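About Wendt

Wendt began as a repair counter at the back of a bicycle shop, and we still like to think of ourselves as the people you pop in to see when the computer won't start. We've looked after 2415 machines since then - office towers, school servers, the odd family heirloom - and we're as fond of a stubborn old one as ever.
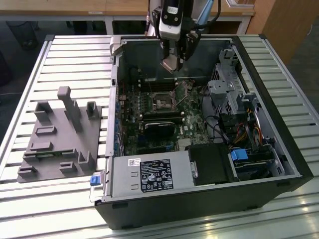
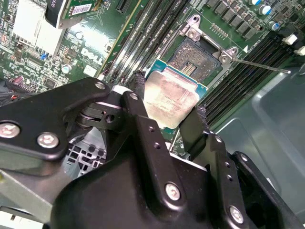

Visiting us

Our shop is at 12 Arnau Lane, next to the Putetti bakery, and the kettle is generally on. Bring the power lead if you can find it, and do stay for a chat.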